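Notes for the March 2021 talk: When the gripper lets go
Speaker's copy. Aim for 24 minutes and leave the rest for questions.

Opening

Say good morning, thank Perić for the room. Start straight in with the fault and do the company bit at the end if there's time.

The job on the Otar bench is sorting. Two arms, one table, small pieces that have to end up in the right container. One arm often holds a cup while the other does the picking. Nothing heavy and nothing sharp. I say this early so people understand why we were slow to treat it as a safety matter.

The fault in one sentence: a gripper that was closed on something opened by itself, and the arm carried on with the rest of its move as if it still had hold of it.

Slide 2 – the bench

Leave this up for a bit. Point out how near the two arms work to each other, and that the cup is held out over the table while it is in the grip. If it goes, what's in it goes too, and the other arm may be in the middle of a pick. 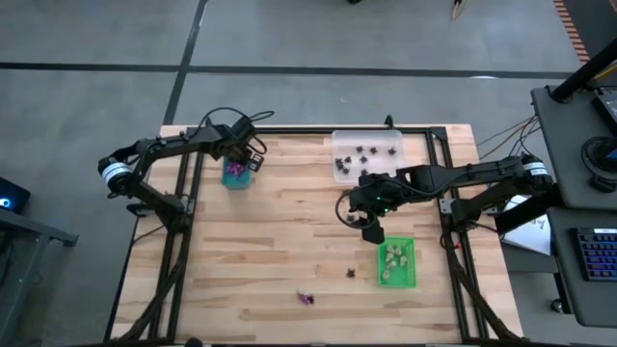
Sarita Upadhyay has asked why the arm didn't simply stop when the grip was lost, and says that any machine which drops its load and keeps moving has two faults, so we should stop calling it one. She is right, and I have split the talk in two because of it.

First fault: the grip

Give the numbers slowly. 510 runs in the log. 17 of them had an opening nobody had asked for. We only went looking after the third or fourth complaint that pieces were ending up on the table. Pieces get left on the table for all sorts of reasons on this job, so the early ones were put down to poor picks and tidied away. No note was made. If you take one thing home, write down the drops.

What we thought it was: the finger pads. We changed them. It made no difference.

What we thought next: the sorting program. Skodari, who wrote the motion software, went through it line by line and found nothing that would send an open command at those points.

What it was: the gripper cable. It loops out at the wrist and has to bend every time the wrist turns. One wire had broken inside its cover where the outside looked fine. With the wrist turned far enough the wire parted, the gripper's controller lost power for a moment, and when it came back it did what it does at every start-up, namely open the fingers to find its zero point.

Pause here. People who build grippers will be nodding. Opening on start-up is a sensible choice on an empty hand and a bad one on a full hand, and the controller has no way of knowing which it is.

Slide 3 – containers and reach

Use this one to talk about where things can fall. The pieces are small and light. On this table a drop means a bit of picking up by hand, and picking up by hand is where the second fault comes in.

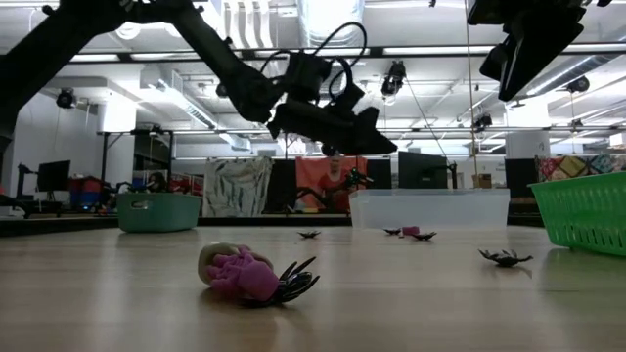 Second fault: the arm that kept going

The arm and the gripper report to the program separately. When the gripper vanished and came back, the program saw a short gap in its messages and ignored it. The limit for a missing message had been set at 2 seconds. The restart was quicker than that, so no alarm was raised and the move went on.

Now the part I am least happy about. On one of the runs the operator saw the drop, took it that the arm had stopped, and reached in. It had not stopped. It had only paused between two moves. The arm brushed the back of their hand. No injury, and the arm was moving slowly, but it went in the accident book and we shut the bench down that afternoon.

Don't name the operator. If asked, say they did what most of us had been doing for weeks.

What we changed

New cable on both arms, with a wider loop and a clamp so the bend isn't always in the same place. Fellon supplied a controller setting that keeps the fingers where they are after a restart until told otherwise. Any gap in the gripper's messages now stops both arms, the healthy one as well. No hands over the table until the stop button is in and the other person has said so out loud.

The last rule is the one people grumble about. It costs time. We have kept it.

Still open

We don't know how long the new cables will last. We are bending a spare on a test rig and will replace the fitted ones well before it gives out. The extra stops also catch harmless gaps in the messages, so the bench halts more often than it used to, and I haven't got a good answer for that yet. Ask the room.

Questions. Spare copies of the drop sheet are in the blue folder.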